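The Jandstead Bake

So I'd told Ritu I could make 200 dumplings for the August fair, which was a lie, because I had never made one. It came out of my mouth on the ferry, somewhere past the Plover light, and she wrote it down straight away (she writes everything down!) and that was me done for.

I rang Lukian Antoniuk. His gran had fed half of Jandstead out of a kitchen the size of a wardrobe, and he still had her recipe, only it was in her handwriting and one line just said "until it feels like your ear". I spent a whole evening with flour up to my elbows, pinching dough and then my earlobe and then dough again. Dean Kettle walked in on this and went straight back out.

By midnight I had 29. Lukian said they looked like wet socks, but he ate four.

Soft pale things in rows on a yellow tray, and a bag of more by the clear box on the marble table.

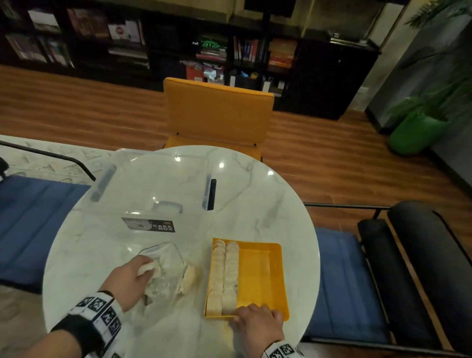
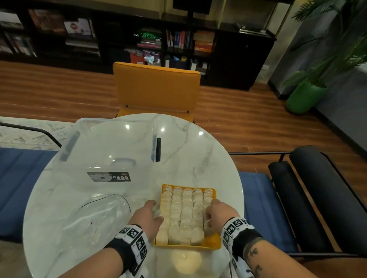 Anyway, the fair. It rained sideways from nine in the morning and the ferry didn't run, so Ritu was stuck on the other side with the cash tin and both the gas rings. I stood in the church porch with Lukian, and he said his gran would've fried them, and I said on what, and he went off to knock at Bogdan's.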